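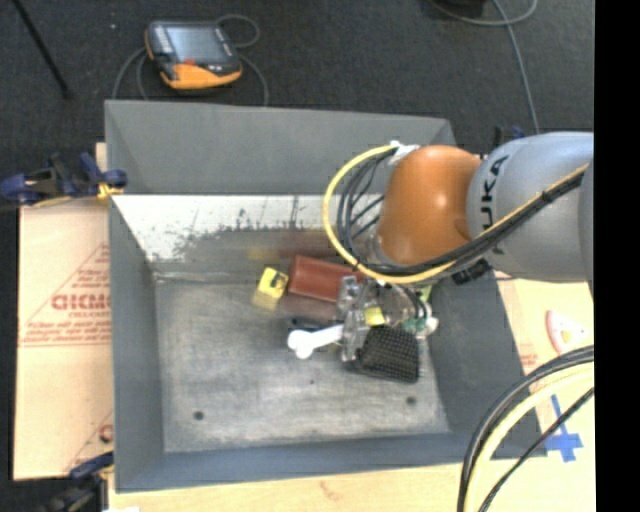
Come and help us teach an arm to pick things out of a bin

Hello! I'm Pallavi, I look after the picking work at Vetau, and I need two more people at the Penddale workshop from May. It's paid, part-time, and you don't need a degree or any robot experience (I came from a bakery, if that helps).

What you'd be doing

Mostly, you tip a handful of odd things into a metal bin, start the KUKA arm and watch how it gets on. Brushes, bones, little boxes, blocks, all sorts. Each go is one example, and you mark it as a clean pick, a drop or a miss. Then you muddle the objects up and go again. We want 2,000 good examples per set of objects, and the misses matter just as much to the learning side, so please don't be tempted to tidy them away!

You'll also swap objects in and out from our cupboard of 455, and tell In-ho when something keeps beating the gripper. He loves that.

Who'd suit it

Someone patient, happy to repeat themselves, and careful about labels. You'll be on your feet a fair bit. Tetteh will train you on the arm and the stop button before you run anything alone.

The dull bits

Shifts are four hours, mornings or afternoons, you choose. Tea is free and the biscuits are decent.

How to apply

Drop a short note to me at the Penddale front desk, or post it, saying which shifts you'd like and why this sounds like fun. No CV needed. I read everything myself, so give me a few days to reply.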